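Notebook, glaze and casting bench
October, entry 39

Test body: Fosa stoneware, batch 10. Shrinkage bars

Measured the second set of bars this morning with Lino Grasso. Each bar was scribed with a 200 mm line at the leather-hard stage. Drying shrinkage is even across the set. Fired shrinkage is not: the bars from the back shelf came out shorter than those from the front. Same clay, same mixing day, same press. Suspect the kiln before the clay.

Ayodele Nwankwo had the opposite opinion and pointed at the storage bags. Two of them had a poor seal. I have set both aside and will cut bars from them separately.

Slip for the bowl molds

Density was taken with the 1000 ml cylinder, empty weight subtracted. The Ulludura recipe runs heavy as written, so water was added in small amounts and the slip left to stand between readings. Viscosity still drifts upward if it is not stirred before the pour. Write the stirring time on the bucket lid from now on.

Wall thickness at the foot is greater than at the rim. Drain angle was changed after the fourth cast – the drip mark moved but did not go away. Lino wants a wider pour hole. I would sooner try a longer drain first.

The rim profile is still open. A broad rim with a narrow band set in from the edge would give the glaze a place to stop, but a sharp groove tends to hold dust after fettling.

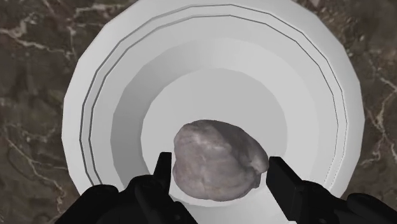
Glaze

Ruggiero white, sieved twice. Pinholes on tiles 3 and 7, both dipped last, when the bucket had settled. Crawling on tile 5 at one corner, probably a fingerprint. Rest acceptable. No crazing after the overnight wait, but check again at the end of the month.

To do

Cone packs on both shelves, front and back, next firing.
Recalibrate the Arker controller against the spare thermocouple.
Ayodele to cut bars from the two bad bags.
Order plaster. Last mold used up the open sack.
Relabel shelf C; the tiles and the bars share numbers.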